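**Ticket 1912: Gripping pad wear on hand-held gripper units**

Status: Open, pending revision of the inspection rule
Site: Tundwood
Reported by: Gwawr Gough
Assigned to: Gerrit Tshabalala
Priority: Medium

**Summary**

An operator on the fabric handling task reported that pads on unit 18 were separating from the finger blocks along the top edge. Work was stopped at 10:40 a.m. and the unit was set aside. Section 4 of the Wasport Handling Standard requires pads to be replaced "when worn" but gives no limit that an operator can apply at the table.

**Log**

10:55 a.m., G. Tshabalala. Unit received at the bench. Screws checked by hand and found tight. The wear log shows 3000 cycles since the last pad change, which is the full service interval under the current rule. The operator had no prompt to stop before that figure was reached.

11:20 a.m., G. Tshabalala. Under the present wording, a pad may remain in service until it no longer holds the test piece. This is not acceptable for soft goods. A lifted edge can catch the pile of a fabric, and loose fiber from the pad can be left on the work. Both fingers are to be judged together, and a fault on either one is to be treated as a fault on the pair.

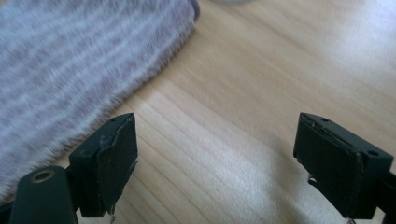 Cycle count alone should therefore not decide when a pad is changed. I propose that the operator look at both pads at the start of each shift and after every break, and that the unit be withdrawn if any of the following is found:

- the top edge of a pad has lifted or curled
- a pad extends past the finger block
- frayed strands or fibers are present

1:15 p.m., A. Adomaitis. Agreed in principle. Please confirm whether sessions recorded with worn pads must be repeated. Session 501 was the last one completed before the stop.

1:50 p.m., Y. Yao. Session 501 is to be held for review. It should be neither deleted nor released until the pad condition has been entered in its notes.

2:30 p.m., G. Tshabalala. Replacement pads requested from Stanciu. Pads are to be fitted in pairs, with the old adhesive fully removed. The cycle counter is to be reset only after the test piece has been lifted and held.

3:05 p.m., S. Öztürkmen. Draft wording for Section 4 accepted for trial at Tundwood. The Zirklow site will remain on the current rule until the January review.

**Outstanding actions**

1. Fit new pads to unit 18 and record the test result (Tshabalala).
2. Complete the review of session 501 (Yao).
3. Add the pad check to the shift start form (Adomaitis).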